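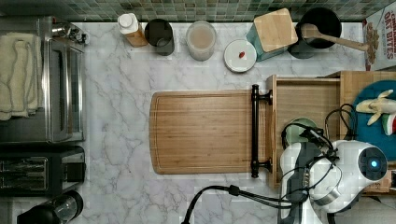 # Sundqvist bamboo board with juice groove

The Sundqvist board is the one we sell most for everyday kitchens. It is a plain rectangle of bamboo with rounded corners, and a groove is carved all the way around, so the juice of a tomato or a roast stays on the board and does not run across your counter.

Ginevra Sanna drew the first version for Dakside when she was living in a flat with a very short bench. She wanted a board which can stay out all day between the toaster and the jars and still leave space to work. The shape has changed only a little from that time. We made the groove wider, and the corners are now softer for the hand.

## Details

- Material: bamboo, oiled before packing
- Length: 441 mm
- Thickness: 24 mm
- Groove: on one side only, the other side is flat
- Colour: natural, it gets darker with use

Bamboo is a natural material and two boards are never the same colour. If you order more than one and you would like them to match, please write it in the order note and Liudmyla will choose them by eye.

## On marble and other stone

Many customers ask if the board will slide on marble. On a dry polished surface it can move a little when you cut something hard, like pumpkin. Put a damp cloth under it, or order the set of thin cork feet (sold separately, 8 in a pack, you need only four for one board). The feet go on the flat side, so after that you can use only the side with the groove.

## Care

Wash by hand with warm water and a small amount of soap, then dry it standing on its edge. Please do not put it in the dishwasher and do not leave it in the sink overnight. When the surface looks pale and feels rough, rub in some food-safe mineral oil, wait a few hours and wipe off what is left. In our test kitchen Mikkel does this every three weeks — at home once a month is enough for most people.

Onion smell goes away with half a lemon and coarse salt.

## Delivery and returns

Orders placed before noon leave our warehouse the same day. We ship across Canada in a flat carton without plastic. If the board arrives cracked, send us a photo and we will replace it, you do not need to mail back the broken one. Unused boards can be returned within 24 days.

The larger size is out of stock and we expect it again in September.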